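# 스투스토시스 복귀했는데 바말스테드 집 창고에 넣어 둔 재료가 안 보여요

**새벽물안개** · 22. 7. 25.

안녕하세요, 늘 눈팅만 하다가 처음 글을 남겨 봅니다. 글이 좀 길어질 것 같은데 너그럽게 읽어 주시면 감사하겠습니다.

저는 스투스토시스를 꽤 오래 하다가 지난 1월에 일이 바빠져서 접었고, 이번 주말에 다시 설치했어요. 오랜만에 로그인 음악을 들으니 괜히 뭉클하더라고요. 그런데 제가 있던 서버가 그사이에 라흐티넨(Lahtinen) 서버로 합쳐졌다는 안내창이 떴습니다. 캐릭터도 그대로고 장비도 그대로고 펫까지 다 있어서 안심했는데, 바말스테드에 있던 제 집이 없어졌습니다. 주소로 찾아가 보니 다른 분이 예쁘게 꾸며 놓고 살고 계시네요. 마당에 연못까지 파 두셨던데 솔직히 제가 살 때보다 훨씬 보기 좋았습니다.

집 자체는 괜찮아요. 접속을 그렇게 오래 안 했으니 할 말이 없지요. 제가 아까운 건 집 안 창고에 넣어 둔 재료예요. 은빛 실타래가 100개짜리 묶음으로 있었고, 길드분들이 이사 선물로 주신 가구도 꽤 있었거든요. 가구는 이제 제작도 안 되는 옛날 시즌 물건이라 더 속상합니다.
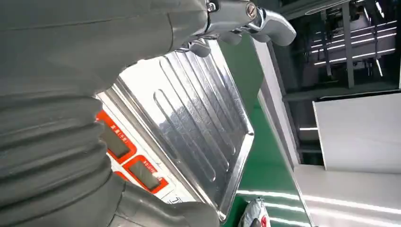 지금까지 해 본 건 이렇습니다.

- 은행 NPC에게 가서 개인 창고를 탭마다 다 열어 봤습니다. 없어요.
- 우편함도 봤는데 출석 보상만 잔뜩 와 있습니다.
- 바말스테드 광장의 주택 관리인에게 말을 걸면 "현재 소유한 주택이 없습니다"라고만 나옵니다.
- 다른 캐릭터로도 접속해 봤는데 마찬가지였어요.

검색하면 서버 통합 전 글이 대부분이라 지금도 맞는 얘기인지 모르겠더라고요. 어떤 글에는 집이 회수되면 안에 있던 물건도 같이 사라진다고 되어 있고, 어떤 글에는 어딘가에 보관된다고 되어 있어요. 혹시 같은 일을 겪으신 분 계실까요? 고객센터에 문의를 넣어야 하는 건지, 넣는다면 뭐라고 써야 하는지도 알려 주시면 정말 큰 도움이 되겠습니다. 미리 감사드려요!

---

**도토리세금**

저도 복귀 유저인데 그냥 날아간 걸로 알고 포기했어요 ㅠㅠ 길드에서도 다들 그렇다고 하던데요. 힘내세요. 은빛 실타래는 요새 시세가 많이 내려서 생각보다 금방 다시 모으실 수 있을 거예요. 북쪽 갈대밭 도는 게 제일 편합니다.

---

**느린두루마리**

물안개님 어서 오세요, 복귀 환영합니다! 결론부터 말씀드리면 재료는 아마 남아 있을 거예요. 위에 도토리세금님은 포기하셨다고 하셨는데, 같이 한번 확인해 보시면 좋겠습니다. 저도 통합 때 집을 잃어서 며칠을 헤맸던 사람이라 남 일 같지가 않네요.

집이 회수되면 물건이 개인 창고로 가는 게 아니라 '이사 보관함'이라는 별도 칸으로 들어갑니다. 문제는 이 보관함을 바말스테드에서는 못 연다는 거예요. 통합 전에는 광장 관리인이 열어 줬는데, 통합하면서 항구 쪽 프렐론(Prelon) 상회로 옮겨 갔거든요. 패치 노트에 딱 한 줄 적혀 있어서 저도 한참 뒤에야 봤습니다. 검색으로 나오는 옛날 글이 서로 말이 다른 것도 그래서일 거예요.

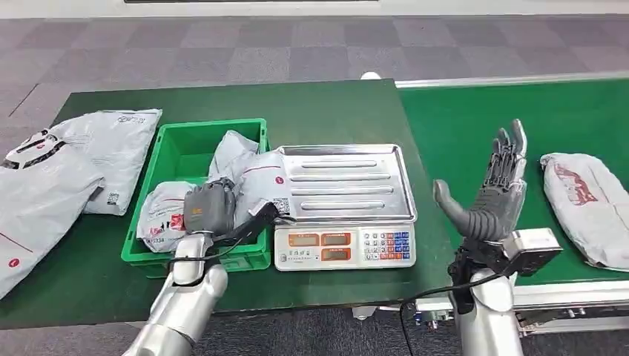 순서를 적어 드릴게요.

1. 원래 집을 갖고 있던 캐릭터로 접속하세요. 부캐로 가면 보관함 메뉴 자체가 안 뜹니다. 저는 이걸 몰라서 상회 직원이랑 눈싸움만 하다 왔어요.
2. 항구에서 배 타는 곳 말고, 계단 아래쪽으로 내려가면 프렐론 상회가 있습니다. 지도에는 상점 표시로만 나와서 지나치기 쉬워요.
3. 안쪽 카운터의 직원에게 말을 걸고 '맡겨 둔 짐'을 고르세요. 대화가 길어서 건너뛰기를 누르시는 분이 많은데, 연타하면 선택지가 지나가 버리니 천천히 넘기시고요.
4. 재료와 가구가 탭으로 나뉘어 있습니다. 한 번에 꺼낼 수 있는 건 20칸까지예요. 가방을 미리 비우고 가세요.

꺼낼 때 수수료로 은화가 조금 나갑니다. 가구 쪽이 더 비싼데, 집을 새로 구할 생각이시면 가구는 꺼내지 말고 두세요. 새 집을 계약할 때 보관함에 있는 가구를 그대로 불러올 수 있고 그때는 수수료가 없어요. 저는 성질이 급해서 전부 꺼냈다가 가방이 꽉 차서 의자를 들고 사냥을 다녔답니다(전투 중에 실수로 설치까지 했어요). 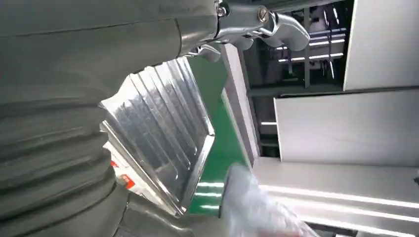 *회색 주름 덮개와 은색 금속 브래킷*

그리고 기한 얘기를 빼먹을 뻔했네요! 복귀하고 처음 접속한 날부터 30일 동안만 보관함이 열려 있습니다. 접속을 안 한 기간은 치지 않으니까 1월부터 쉬셨어도 상관없고요, 이번 주말에 들어오셨다면 아직 넉넉합니다. 그래도 미루다 보면 금방이니까 생각나실 때 다녀오세요. 남은 날짜는 '맡겨 둔 짐' 창 오른쪽 위에 작은 글씨로 나옵니다.

혹시 상회에 갔는데도 메뉴가 안 뜬다면 그때 고객센터로 가시면 됩니다. 문의 분류는 '주택'보다 '서버 통합'으로 넣으시는 편이 답이 빨랐어요. 예전 서버 이름, 캐릭터 이름, 집 주소를 적고, 기억나는 물건을 몇 개만 적어 주세요. 저는 답변을 받기까지 2일 걸렸습니다. 집 내부를 찍어 둔 스크린샷이 있으면 같이 올리시고, 없어도 처리는 해 주더라고요. 말투는 편하게 쓰셔도 되는데 문의를 여러 번 넣지는 마세요. 새로 넣을 때마다 뒤로 밀린다고 안내문에 쓰여 있었어요.

길드 선물로 받은 가구는 조금 걱정되실 텐데, 선물 표시가 붙은 것도 보관함에 그대로 들어 있었습니다. 보낸 사람 이름까지 남아 있어서 저는 이제 접속 안 하시는 분들 이름을 보고 한참 앉아 있었네요. 다만 마당에 심어 둔 나무나 작물은 안 남습니다. 호박밭은 보내 주셔야 해요. 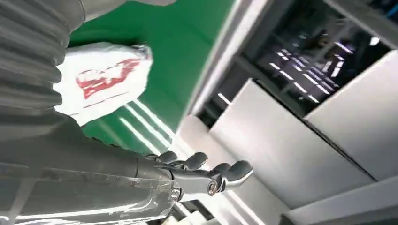 **도토리세금:** 헐 저 지금 항구 갔다 왔는데 진짜 있어요!! 포기하라고 써 놓고 민망하네요. 근데 저는 가구 탭이 회색으로 잠겨 있는데 이건 왜 그런 거예요?

**느린두루마리:** 오 다행이에요! 가구 탭이 잠긴 건 예전 집 임대료가 밀려 있어서 그럴 거예요. 같은 직원한테 '정산'을 고르시면 밀린 금액이 나오고, 내고 나면 바로 풀립니다. 재료 탭은 임대료랑 상관없이 열려요.

**도토리세금:** 냈더니 풀렸어요. 제 곰 양탄자 ㅠㅠㅠ 감사합니다

**새벽물안개:** 두 분 다 정말 감사합니다. 퇴근하고 바로 가 봤는데 실타래도 가구도 다 있었어요. 알려 주신 대로 재료만 꺼내고 가구는 그냥 두었습니다. 바말스테드에 빈집이 나올 때까지 기다려 볼까 하는데, 라흐티넨 서버는 경쟁이 심하다고 해서 호숫가 쪽도 구경하고 있어요. 항구 계단은 저도 그냥 지나쳐서 두 바퀴를 돌았답니다.

---

**양철주전자손잡이**

이미 해결되신 것 같지만 하나만 덧붙입니다. 보관함에서 꺼낸 재료는 꺼낸 날에는 경매장에 못 올려요. 오류가 아니고 자정이 지나면 풀리니까 문의 안 넣으셔도 됩니다. 제작에는 바로 쓸 수 있어요. 그리고 빈집 추첨은 광장 게시판에서 신청하는데, 신청만 하고 당일에 접속을 안 하면 당첨돼도 취소되니 알람 맞춰 두세요.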